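July
Orvokki Honkanen

4.2 Steaming at the table

Of all the ways of warming bread that we looked at in the Plastevstead kitchens, steaming was the one we most enjoyed writing up. An oven dries the crust and a pan browns it, but steam leaves a bun soft right through, and the skin keeps its shine. Electric steamer pots have also moved the job out of the kitchen altogether. Several households in the Cullinane group now steam at the dining table, a few buns at a time, and eat them as they come out. We were delighted by how often this came up in the diaries: of 300 entries on bread and buns, 122 mentioned a table-top pot.

The layout people settle on is remarkably steady. The pot goes in the middle, usually on a cloth or mat, the lid gets a spot of its own on one side and the serving plate sits on the other (Figure 2). Once you have noticed this pattern you see it everywhere! Diarists who had never met drew the same three-part sketch when asked how they set out their things, and the only real variation was which side the lid went on.

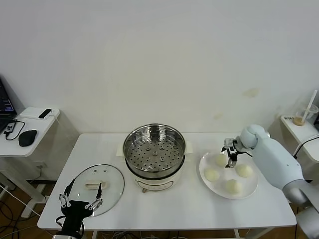 Figure 2. Steamer pot with its basket open, glass lid to the left, and four steamed buns on a white plate to the right.

The lid deserves more attention than it has had in earlier work. A glass lid lets the cook check on the buns without letting the steam out, and the small vent holes stop pressure building beneath it. It also needs a surprising amount of room. Laid flat, it takes up nearly as much table as the pot does, and on a crowded table it is the first thing to end up balanced on something else. Diarists in the Pramance flats, where tables are small, complained about this more than about anything to do with the cooking itself.

Spacing on the plate was another lovely detail. Fresh buns stick – to the basket, to the plate and above all to each other – and a torn skin was the fault people minded most. Buns set well apart hold their shape and can be lifted singly. Of the 24 cooks we interviewed, most said they left a gap without thinking about it, and two had been taught as children to put one bun at each "corner" of a round plate. Whether the same habit carries over to filled buns, which are heavier and sit flatter, is taken up in the next section with the Grusard diaries.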